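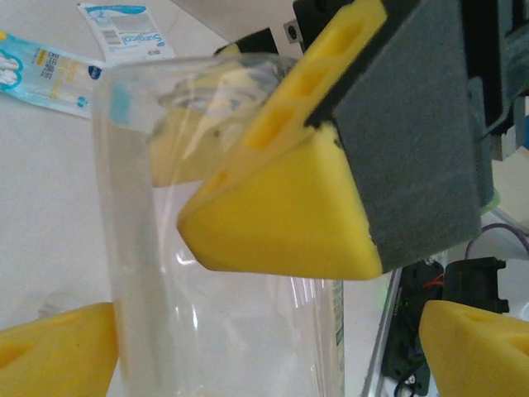 Domingo Gaete wrote in to ask whether clear plastic cups can go in with the bottles, or whether they have to be kept apart. Keep them apart if you can. Many bottle collections take bottles only, and cups are often a different plastic. Check the number on the base and then your hauler's list.

Can cups, cartons and wrappers share one wastebasket?
Yes, as long as it's a basket for trash. A mesh one with a bag over the rim works fine for a break room — cups take up the most space, so stack them. If your hauler wants any of it sorted, do that before the bag is tied.

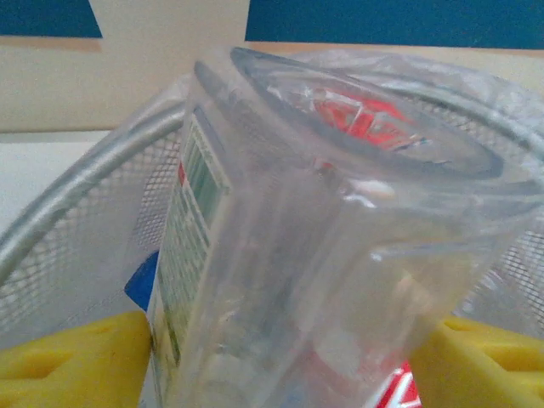
Do I need to take the labels off bottles?
No. Leave labels on and empty the bottle completely. A quick rinse helps if it held anything sweet.

Caps on or off?
On, in most places. Loose caps are small and get lost in sorting.

What's the easiest way to clear a table covered in empties?
Bring the basket up to the table and work from the nearest bottle to the farthest.

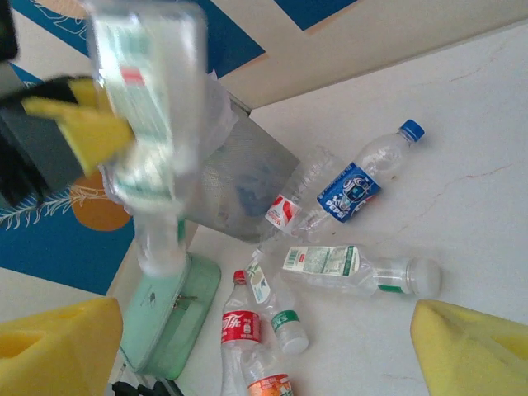

Stand the first few upright in the bag so the rest have room, and stop before the liner starts sliding down. Tie it and put in a new one. In our building, full bags go to the back door by Wednesday evening, 40 at most.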